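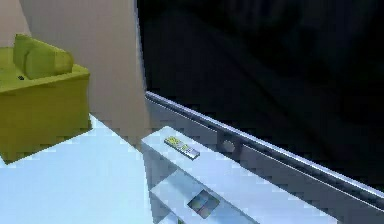
Living room, television corner, set off. Simulation render.

The Remote
By Agata Melis
April 7, 2022
Reading time: 2 minutes

Run 263 began in the living room. Han-gyeol Yeom had modelled his mother's flat in Skindus over two evenings, working from memory at the bench in the shared workshop, and had given the television more of the wall than it could have had in life.

"She sat close," he said.

The task file had three stages. Agata had written it in October, before the drive base was finished, and had not changed it.

1. Bathroom. Localise on the pedestal sink, then on the scale. The taupe wall gives the matcher nothing to hold, so the fixtures must do the work. Han-gyeol had put in a doctor's scale with a dark column. Agata asked whether his mother had owned one. He said she had been a nurse and had brought it home on the tram.

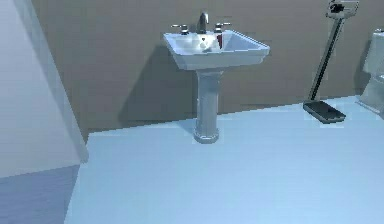
2. Door. Find the edge between the dark panel and the tan strip beside it. Do not use the moulding. The pale line had been taken for the edge in earlier runs, and the planner had stopped each time to wait for an opening that was not there.

"It could be a lighter door," Agata said. "Contrast would be easier."

"It was that colour."

She left the colour and raised the threshold on the line filter. 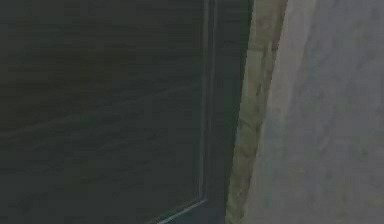 3. Living room. Locate the remote on the white unit and report its position. No grasp. The arm was still in pieces on the bench, waiting for a wrist bearing from Zotetura.

The log reached the third stage at line 982. The planner, which they called Sepp, listed the armchair, the television and the unit, and then the remote with its yellow-green keys. The position was good to two millimetres. Agata copied the figure into the build book and initialled it.

Han-gyeol scrolled back through the views. 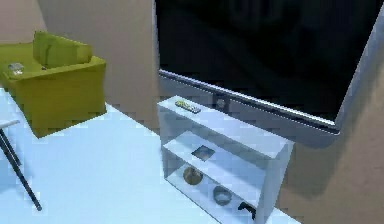

Living room, wider view, with armchair and shelves.

"She kept it on the arm of the chair," he said. "I put it on the unit so that Sepp would have a flat surface."

"Do you want it moved?"

He thought about the upholstery, and what it would do to the depth estimate.

"After the bearing comes," he said.

Agata wrote that down as well, under open items, and queued run 264.

Contact | © 2022 Omolis | Back to top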